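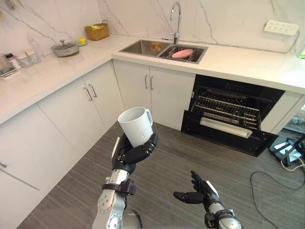 Galería: jornada de puertas abiertas en la cocina de pruebas de Sturndale
Publicado el 2026-04-12

Hace unos meses me apunté a la lista de visitas del laboratorio Sturndale, en Zostcombe, y por fin me llegó el turno. Éramos 18 visitantes, divididos en dos grupos, y a mí me tocó el segundo. Escribo en español porque la mayoría de los lectores de esta página lo prefieren, aunque no es mi primera lengua; si encuentran un error, les agradezco que me lo digan con un mensaje.

Nos recibió Bleddyn Llewellyn, responsable de las demostraciones. Nos explicó que el proyecto se llama Ulwood y que su objetivo es bastante modesto: que un robot de dos brazos ayude a recoger la cocina después de comer. La visita duró 47 minutos, con una parte de preguntas que para mí fue la más interesante. Nos pidieron hablar en voz baja y quedarnos detrás de una línea, lo cual me pareció razonable.

Pongo aquí cuatro fotos con unos comentarios cortos. Las dos últimas son de las cámaras pequeñas que el robot lleva junto a las pinzas.

Dos manos para una taza
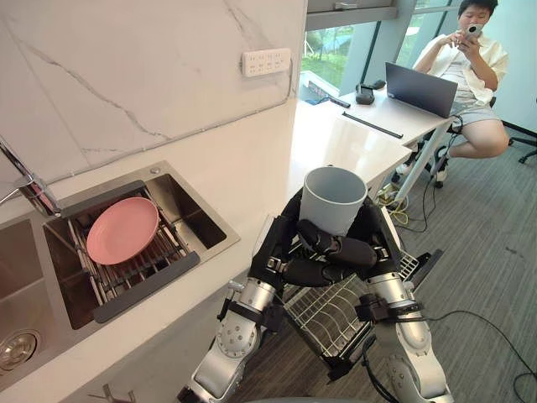
Lo que yo más quería ver era la coordinación entre los dos brazos. Había leído que muchos robots trabajan mejor con uno solo, y que el segundo complica mucho el cálculo. Llewellyn nos dijo que pasar un objeto de una mano a la otra es uno de los ejercicios que más repiten. Con el vaso gris se entiende bien el problema: la mano izquierda lo rodea por delante con los dedos, la derecha lo aprieta por el lado, y cada una tiene que saber cuánta fuerza hace la otra. Una señora de mi grupo preguntó si se rompen muchas cosas. La respuesta fue que sí, sobre todo al principio, y que en junio cambiaron una parte de la vajilla.

También me gustó que la cocina sea normal, de tamaño doméstico, con su fregadero y su escurridor. Yo esperaba una mesa de laboratorio y unos cubos de colores.

Desde la muñeca

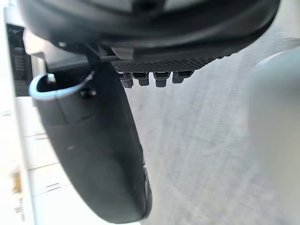

Para la segunda parte nos sentamos delante de una pantalla. Aprendí que las cámaras de la muñeca sirven para los últimos centímetros, cuando la cámara de la cabeza ya no ve bien porque la propia mano tapa el objeto. Lo curioso es que una buena parte de lo que aparece es el mismo robot: un dedo ancho y gris que baja en diagonal, con un borde azul claro en la parte de arriba y un tornillo pequeño al lado. Pregunté si esto no es un desperdicio de imagen. Me contestaron que no, que ver el dedo ayuda a saber dónde está respecto a las cosas. La explicación me convenció a medias, y tengo intención de leer más sobre el tema.

El programa que ordena estas imágenes se llama Lo. El nombre es tan corto que al principio pensé que había entendido mal la frase.

Las preguntas del final, y entre ellas la mía sobre la luz, las contestaron con mucha paciencia. Yo quería saber qué pasa cuando una superficie brilla,

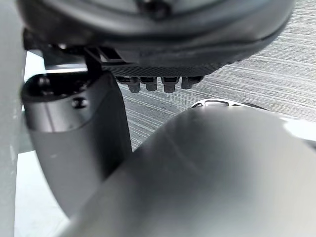 por ejemplo el metal de una olla o de una cuchara. Según Llewellyn, los reflejos son todavía una dificultad seria, más que los objetos de forma rara, y por eso repiten las pruebas a distintas horas del día. Otro visitante preguntó por el precio y no recibió ninguna cifra.

La próxima jornada tendrá 19 plazas. La entrada es gratuita, pero hay que inscribirse antes en la recepción de Sturndale. Desde la estación de Zostcombe se llega con el autobús 62, que para casi delante de la puerta.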